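Provumum publica el protocolo de puesta a punto de su célula bibrazo de cocina

22 de septiembre de 2023

Provumum presenta la versión revisada del procedimiento de ajuste y mantenimiento de la célula Vuko, dotada de dos brazos robóticos y destinada a ensayos de manipulación de alimentos. El documento sustituye al vigente desde julio.

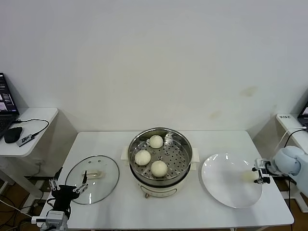
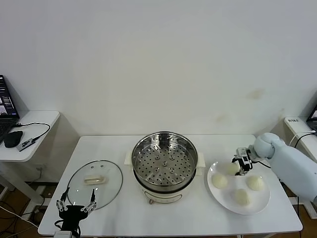
La célula Vuko con la vaporera eléctrica, la tapa de vidrio a la izquierda y el plato a la derecha.

El protocolo consta de 38 comprobaciones y fija una revisión completa cada 57 horas de funcionamiento. Antes de cada serie, el personal técnico verifica la apertura de ambas pinzas, el apriete de los tornillos de muñeca y el recorrido de los cables, que deberán quedar libres en toda la carrera del brazo. A continuación se repite la calibración de los puntos de agarre correspondientes a la tapa, la cesta y el plato.

La empresa Boström, encargada del servicio técnico, asumirá la sustitución de los dedos de las pinzas cuando el desajuste entre ambos impida un cierre paralelo. La limpieza de las superficies próximas al vapor se efectuará al término de cada jornada, con los brazos en posición de reposo y la alimentación desconectada.

«Una célula de estas características exige un mantenimiento documentado y repetible. El nuevo procedimiento permite que cualquier técnico acreditado retome el ajuste en el punto en que lo dejó el anterior», ha declarado Ingvild Bråten, directora de operaciones de Provumum.

El registro de mantenimiento, gestionado mediante la plataforma Hundine, reúne hasta la fecha 3507 ciclos de trabajo y ocho intervenciones correctivas. El protocolo está disponible para las entidades colaboradoras previa solicitud al departamento de operaciones.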